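## 4. When the Hotline Rings Out

Most of the literature on cyber agreements between states studies how they get signed. We are more interested in the long, dull stretch afterward, when two governments have a direct line for reporting intrusions and have to decide whether to pick it up. Our case is the Skandov-Patero Incident Channel, opened with handshakes and a commemorative stamp, and suspended in its second year after Patero charged a group of Skandov signals officers with breaking into a shipyard's design servers. Skandov denied everything, recalled its delegation, and kept the stamp in circulation.

The suspension is usually described as the moment the two sides stopped talking. The logs tell a less dramatic story. Before the charges, the channel carried 245 messages. Of these, 13 asked for help with a live intrusion. The rest confirmed receipt of earlier messages, proposed dates for meetings, or corrected the spelling of a ministry. A reader who expected a nerve center will find something closer to an office fridge with notes taped to it.

We do not take this as proof that the channel was useless. Tzanetos, the small state that hosted the technical secretariat, argued for years that routine traffic was the whole point: people who have haggled over the seating plan find it easier to phone each other about malware. The argument is appealing, and it is also the argument one would expect from the party that was paid to host the seating. Still, our coding gives it some support. Requests for help that followed a run of administrative notes were answered faster than requests that arrived cold. The effect is modest and we would not want to hang a treaty on it.

### 4.1 What the suspension stopped

In public, Skandov cut off all cooperation. In practice it cut off the working group, whose plenary sessions had produced a joint statement and a second joint statement welcoming the first. The duty desks on both sides stayed staffed. Officers at the Patero desk went on sending the monthly line test, and Skandov's equipment went on acknowledging it automatically. Neither capital ordered the tests to end, possibly because doing so would have required someone to admit they were running.

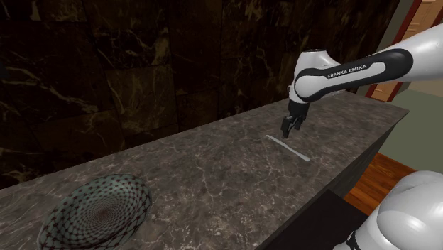 *Figure 4. Simulated Franka Emika arm above a table knife on a countertop.*

The line tests matter for our argument because they kept the cost of resuming low. When Patero announced in April that it was ready to return to the table if Skandov was, the announcement was treated as a diplomatic opening. From the engineers' side, there was little left to open. Passwords had been rotated on schedule and the contact list was out of date by only two retirements and a promotion.

What had decayed was the paperwork. The shared glossary, close to agreement before the charges, was reopened from the first entry. Skandov now objected to the word "attack," which it had proposed. Patero wanted "espionage" split into two kinds, the ordinary kind that all governments practice and the commercial kind that it accused Skandov of practicing. The draft grew from 300 lines to almost 400 without gaining a single definition both sides would sign.

### 4.2 Charges as a form of message

It is tempting to treat the indictment as an interruption of diplomacy. We prefer to count it as part of the traffic. The accused officers were never likely to stand trial, and Patero's prosecutors said as much in their own filing. The document named units, working hours, and the reused password that gave the operation away. As a legal instrument it led nowhere. As a message it was longer and more specific than anything Patero had sent through the channel built for the purpose.

Skandov's reply came in the same style: a ban on Istik, a Patero-made network switch, from government offices. The ban listed technical faults, two of which were real. Istik's maker patched both within weeks and did not thank anyone, although this may be the clearest case of cross-border vulnerability reporting in our data.

Counted this way, the months of silence were among the busiest of the relationship. We therefore code the suspension as a change of venue, and carry that coding into the model in Section 5, where the response times are compared with and without the public exchanges included.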